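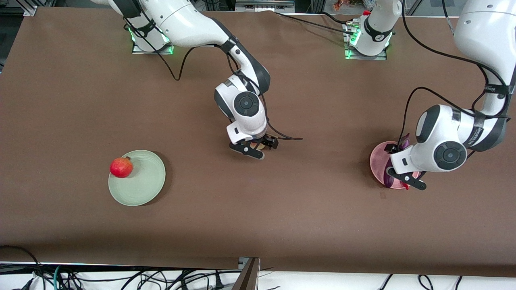
Two round plates on the brown table, one pink and one mint green.

Plates and Table Covers: A Small Gallery

By Ginevra Benedetti
August 10, 2011

Print this page | E-mail this page

When I moved to Clernby I had four plates, and all of them were white. Now I have many more, and friends ask me often to show them the colors together. I am not a professional in ceramics. I only like to see how a plate looks before the food comes, and what a table cover does to it.

The first picture is the one I return to most. The brown cover makes the pale green very calm. The pink plate has a rim a little darker than the middle, and with something dark purple on it the pink becomes stronger. I would not have chosen these two colors together in a shop.

The green plate is at the lower left. It has faint rings around the rim, one inside the other. I have a weakness for this kind of rim — my grandmother had a whole set of soup plates with it, and we children followed the rings with a spoon.

For those who want to try the same combination: a plain brown cover is easy to find, and mine is from Walitz, 100 cm wide. It was 18 euros. Please wash it alone the first time. The color goes out in the water, and I have now two kitchen towels that are not white anymore.

Pink plates are more difficult. Many are too bright, almost like candy. I looked from December until spring before I found a quiet one at the Lindqvist market, in a box with 40 saucers and no cups.

In the next gallery I will show bowls, mostly blue, and one gray jug which I repaired myself — not very well.

Contact | Copyright 2011 Ginevra Benedetti | Back to top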